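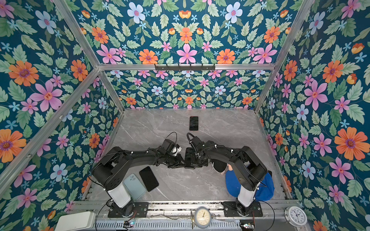 ## Technical notes: estimating paper with a large repeat

Three members wrote in this month after running short on the same kind of job: a dense floral, a single feature wall, and a quantity taken from the square footage on the label. The square footage figure is correct as a measure of how much paper is in the roll. It does not say how many full strips the roll will yield once the pattern has to match, and strips are what the wall uses.

### Work in strips

Measure the height of the wall in at least three spots and keep the largest reading. Add 4 inches for trimming, split between top and bottom. This is the rough cut length for a paper with no match.

For a straight match, round the rough cut length up to the next whole multiple of the vertical repeat. Divide the roll length by the result and drop the fraction. That is the number of strips per roll.

A worked case, using a wall 200 inches wide and 84 inches high, with paper 20 inches wide in 30-foot rolls:

| | Plain paper | 24-inch repeat, straight match |
|---|---|---|
| Rough cut | 88 in. | 88 in. |
| Working length | 88 in. | 96 in. |
| Strips per roll | 4 | 3 |
| Strips needed | 10 | 10 |
| Rolls needed | 3 | 4 |

The repeat adds only 8 inches to each strip. The extra roll comes from the fourth strip, which no longer fits: four strips at 96 inches need 384 inches and the roll holds 360. The shortfall is 24 inches per roll, and the pieces left over are too short for anything except the space above a door or below a window.

Allow one more roll on top of the calculated quantity if the wall is out of plumb or the starting strip is to be centered. Centering can add a strip, depending on how the width divides. In the worked case the strips fit the wall exactly when the first seam is at a corner. If the first strip straddles the centerline, the count goes to eleven.

### Half-drop patterns

In a half-drop, every second strip is shifted by half the repeat. With a 24-inch repeat the shift is 12 inches. There are two ways to cut it.

1. Cut all odd-numbered strips from one set of rolls and all even-numbered strips from another. Within a roll, each strip starts at the same point in the pattern, and the spacing between starts stays at the working length.
2. Cut odd and even strips in turn from one roll. The start points must then be a whole number of repeats plus a half apart. With an 88-inch rough cut, that makes 108 inches between starts instead of 96.

Both methods give three strips per 30-foot roll at this height. On other heights they can differ by a strip, so check both before cutting. Mark each strip on the back in pencil with its number and an arrow for the top. Ink can bleed through.

### Choosing the scale

Several mills now print one design at two scales. The Lederby floral range is one example, and two members have asked whether the small and large versions can be used in the same room. They can, but not on the same run of wall. The flowers will not line up at the seam and the eye goes to the mismatch first. Change scale at an inside corner or at a horizontal break such as a chair rail, and estimate the two papers separately. The repeat length changes along with the scale, so the strip count from one cannot be reused for the other.

Dark grounds need additional care. Teal, navy and black papers are usually printed on a white base, and the cut edge shows as a thin pale line if the seam opens as the paste dries. Run a matching chalk pastel along the cut edge before pasting. Some hangers also paint a strip of similar color on the wall behind each seam. Test the paint under a scrap first and let it cure fully.

### Batch numbers

Color varies between print runs. Check that every roll carries the same batch number before opening any of them, and write the number down with the room name. A member who bought four rolls of batch 3596 and a fifth from a later run reported a visible change in the ground color across one seam. The supplier accepted the unopened roll but would not take back the ones already cut.

When a mixed batch can't be avoided, put the odd roll on a separate wall and make the change at a corner.

### Paste and soaking time

We had a question about Starkmont paste on non-woven paper. The tub directions cover both paper-backed and non-woven stock, but the procedure is different:

- **Paper-backed:** paste the strip, fold it paste side in, and let it rest for the time given on the roll label. Use the same time for every strip. Paper expands as it soaks, and strips rested for different times will not match from top to bottom.
- **Non-woven:** paste the wall. No rest is needed. Extend the paste slightly past the strip width so the edge of the next strip sits on a wet surface.

On a large repeat, uneven expansion is the usual cause of a match that is correct at eye level and off at the baseboard. Set the match at eye level and let any small error fall toward the top and bottom.

### Sample books

The Gravovero sample book is back in the lending cabinet, with the November price sheet clipped inside the cover. The Kozan book is out on loan. Repeat lengths are printed on the back of each sample, along with a symbol for the match type. Please note both before returning a book, as the price sheets list neither.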